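How to oil a small wooden board or tray

I learned to do this after I spoiled two good boards with sunflower oil, which became sticky and began to smell after one winter. The method below is slow, but it asks very little work from you. For one board you need 70 ml of food-safe mineral oil, two cotton cloths, fine sandpaper and a place where the board can stay overnight.

First wash the board with warm water and a drop of mild soap. Do not leave it lying in the sink. Dry it with a towel and then stand it on its long edge, so that the air can reach both sides. I wait one full day. If you oil a board that is still damp inside, the water stays in and you may see dark spots later.

When it is dry, sand it lightly and always along the grain. You only want to remove the small hairs which the water has raised. Wipe the dust away with a cloth that is almost dry.

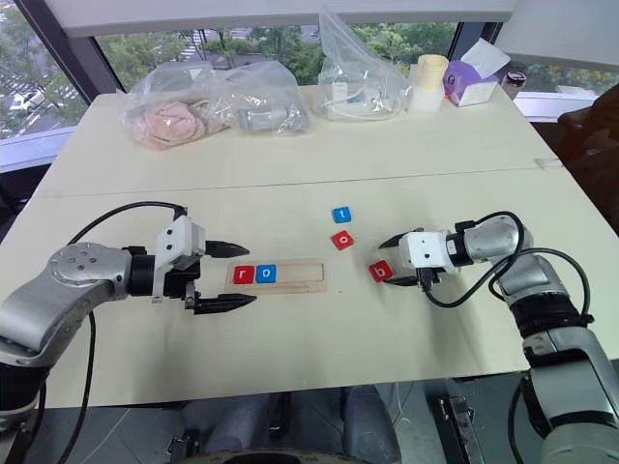

Now pour a little oil in the middle and spread it with the cloth, again along the grain. Be generous with the end grain, it drinks much more than the flat sides. If your piece has a groove or a slot, fold the cloth over the handle of a teaspoon and push it along slowly. Oil likes to collect in the corners of a groove and it will stay there for days if you let it.

Leave the board overnight. In the morning wipe off everything that has not gone in. The surface should feel smooth, a little silky, and should leave no mark on a sheet of paper. If it leaves a mark, wipe again.

A new board needs 3 coats, with a night between each. After that I oil mine when the wood looks pale, and in any case every February, when the heating has made the air in our flat very dry.

Some people ask me about wax. You can rub a thin layer of beeswax on top of the last coat and polish it after twenty minutes. It gives a nice shine, but it must be renewed more often than the oil. For bread boards I do not use it.

Keep the oily cloths in a closed glass jar for the next time, away from the cooker.

Contact | © Vonow Home Notes, Clundthorpe | Back to top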